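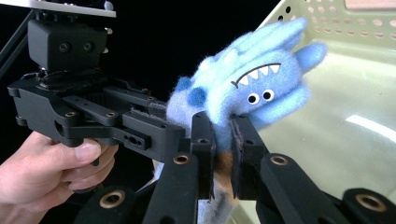

I'm really pleased to say that Nurow's first set of household handling examples goes out in October, and that anyone who wants to train a robot on it will be able to. We've been quietly getting on with this in our workshop in Hulthorpe for most of the year, and the set now holds 3410 recorded goes at picking things up and putting them somewhere sensible. Some of those things are dull (mugs, socks, a great many sponges) and some are much more fun, like the fuzzy blue monster with the googly eyes and the row of white triangular teeth, pinched between the two black fingers of one of our hand-held grippers. Soft toys have become a bit of a favourite with me, I'll admit.

HULTHORPE, 2024-09-22 - The collection is called Osska, and it's made entirely by people holding grippers in their hands. You pick up the tool, you do the job as you would at home, and the cameras record it from the gripper's own point of view. The learning system then gets to study lots and lots of people doing the same small task in slightly different ways. Somebody goes in from the left, somebody else turns the thing over first, and a third person drops it and has another try. We keep the drops, by the way! They're labelled so you can leave them out if you'd like, but early users have asked us to keep them in and I think they're right.

Of the full total, 1196 examples are of soft or floppy items. That's the part I'm proudest of. A hard plastic cup is the same shape every time you squeeze it, whereas a plush toy bulges, folds, flops over sideways and hides half of itself behind a finger. It's a proper pain to learn from if you've only got a handful of examples, so we went out of our way to get more of them: toys in baskets, toys under tea towels, toys wedged at the bottom of a box with only an ear to grab.

We started out with very tidy tables and very careful people, and the recordings were lovely to watch and not much use. Real homes aren't like that. So over the spring we swapped the tidy tables for crates, baskets, drawers and carrier bags, and we stopped telling people where to grip. Recording got slower for a while - I had some grumpy weeks over that - but the mix we ended up with is far closer to what a robot would meet in somebody's spare room.

Khan, the small firm two doors along from us, has been training on an early copy over the summer. They build sorting arms for charity shops and toy libraries, and they've been kind enough to send back long lists of what was missing. More dark items on dark surfaces, please. More things tangled up with other things. Fewer sponges (fair enough). We've worked through nearly all of that list, and what's left will go into the next round of recording.

What you'll get in October:

- all 3410 examples, with the video and the gripper's opening and closing lined up in time
- a plain-English label for each one, saying what the item was and what the person was trying to do
- a marker showing whether the try came off, went wrong or was stopped early
- 2 sample projects, one for picking from baskets and one for putting toys away on a shelf

It'll be free for schools, colleges and hobbyists, and there's a yearly licence for businesses. I'm keeping the paperwork short. If you've ever had to read a data licence over your lunch you'll know why.

We're also opening up 3 new recording spots in Hulthorpe this autumn, and we'd love more people to come and have a go. You don't need to know anything about robots. If you can tidy a playroom you've got all the skills we're after, and left-handers are especially welcome as we're badly short of them. Sessions last a morning or an afternoon, they're paid, and there's tea. Under-18s can't take part, I'm afraid, though they're very welcome at the open day.

Faces and voices aren't kept. The microphones are switched off before each session begins, and every recording gets looked over by a person before it's added, so if a face has crept in we cut that stretch out.

**Notes for editors**

Nurow collects and prepares handling examples for teams working on home and shop robots, and is based in Hulthorpe. Osska is its first public collection. Visits to the workshop can be arranged for press from now until the release - drop us a line through the contact page and mention which day suits. Sample recordings are available on request, toys included.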